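Iltidport Furniture Reuse Service
Winter care notices for the residents' lounge and for households receiving furniture from us. Posts 1 to 9 follow.

1/9
The Service placed 1,151 sofas and armchairs in homes across Gravley last year. Most of the questions we receive afterward concern cushions and leather. Lise Gagnon of our household team has prepared the guidance in this thread.

2/9
Remove all throw pillows and loose cushions before cleaning a leather sofa. Vacuum the seat and the seams with a soft brush attachment. Crumbs and grit collect in the stitching and will scratch the surface when wiped.

3/9
Wipe leather with a barely damp cloth and dry it at once with a second one. Do not use dish soap, vinegar, baby wipes or furniture spray. Pale leather shows dye from new jeans within weeks, so please attend to the armrests and the front of the seat first.

4/9
Fabric cushions should be lifted from both ends and shaken out before they go back on the seat. A cushion that sags in the middle may need its filling worked back toward the center by hand.

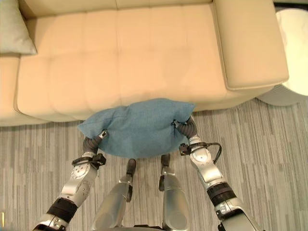
Teal cushion and cream leather sofa, residents' lounge.

5/9
Check the care label before washing any cover. Where the label is missing, we advise a cold, gentle cycle with the zipper closed and the cover inside out. Covers should be air dried flat. Inserts are not to be machine washed unless the label permits it.

6/9
Soft, brushed fabrics pick up lint and pet hair. A dry rubber glove drawn across the cover in one direction removes most of it. Lint rollers are available to borrow from the Juntunen Street desk until 3 p.m.

7/9
Arrangement in the lounge: 2 cushions per sofa, one at each end, with the seat left clear between them. Residents are welcome to move them while seated and are asked to return them before leaving. Cushions should not be left on the floor or against the radiators.

8/9
Josée Perron has asked us to note that the Bullalby depot will accept clean cushions and covers throughout December. Items with torn seams can be taken if the filling is intact. We cannot accept bed pillows. Please telephone ahead for more than one bag.

9/9
Questions about leather repair, including cracked seams and worn armrests, should be directed to Lorne Chisholm at the Gravley workshop. Requests for replacement inserts go to the Juntunen Street desk. Please have the width and height of the cover ready, measured seam to seam.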